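How to Put Up a Tabletop Backdrop for Your Craft Fair Booth

Posted 19 March 2019

If you have ever walked the length of a craft fair and wondered why you stopped at one table and drifted past the next, I'd bet a good part of it was what stood behind the goods. I sold candles at the Trunddale fair for years with nothing at my back but other people's coats and the side of a snack truck, and then one October I finally put up three panels and a cloth, and I have never gone back to doing it the old way. It isn't hard, and you can do the whole thing in an afternoon with a pot of coffee close by.

I'm going to go slowly, so skip ahead if you've done some of this before.

What you'll need

Three sheets of foam board or thin plywood
Printed paper, fabric, or paint to cover them
4 spring clamps
Wide cloth tape
A tape measure and a pencil
A utility knife with a fresh blade (please, a fresh one)

I spent 110 dollars the first time, and that was with the fancy fabric. You could do it for much less with leftover paint and whatever is in the garage.

Step 1. Measure the table you'll really be using

Call the fair and ask what size table they give you. I once built a lovely set of panels for my dining table and got to the hall to find the tables there were a good deal shorter, so I spent the morning with my side panels hanging out in the aisle, apologizing to people with strollers. Write the width and the depth on a piece of tape and stick it to your toolbox, where you'll still have it next year.

Step 2. Cut the panels

The back panel should be the full width of the table. The side panels look best a little shorter than the depth, so your customers can lean in from the corners without bumping an elbow. For height, sit down in the chair you'll be using and have someone hold the board up behind the table. You want it tall enough to hide the clutter and low enough that you can still say hello to folks walking by!

Make several light passes with the knife instead of one hard one. Your edges will come out cleaner and so will your fingers.

Step 3. Choose a pattern and a color

Now we get to the fun part, and also the part where I have wasted the most time. A friend swears by plain white, and plain white is fine, but I like a dark color with something going on in it. Dark blue is especially kind to pale things like soap, beeswax, and unglazed pottery. If you're having panels printed, ask whether the design can carry on from the back to the sides, so the three of them feel like one piece. I've had good luck with the print counter at Pellegrini, and the heavy matte paper from Fatosell takes glue without wrinkling.

Keep the busiest bits of the pattern up high, where your stock won't cover them, and go easy on the tabletop itself. A quiet, speckled beige sits nicely against strong blue and doesn't show every crumb.
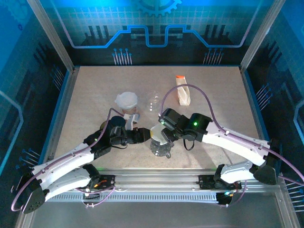

Step 4. Join the corners

Lay the panels face down on a clean floor, side by side, with a gap between them as wide as the board is thick. Run the cloth tape down each gap and press it hard with the back of a spoon. When you stand the panels up, the tape works as a hinge, and the whole thing folds flat for the car.

Step 5. Clamp it down

Two clamps go at the back and one on each side. If you're outdoors, add a sandbag behind each back corner. I use the small Trinine ones, but a sock full of rice tied shut will do the job just as well.

Step 6. Dress the table and step back

Set out a few of your things, walk across the aisle, and look at it the way a stranger would. Move whatever bothers you. Then go and look again after lunch, when the light has changed.

For storage, slip an old bedsheet between the folded panels so the faces don't rub, and keep them standing up, away from the water heater.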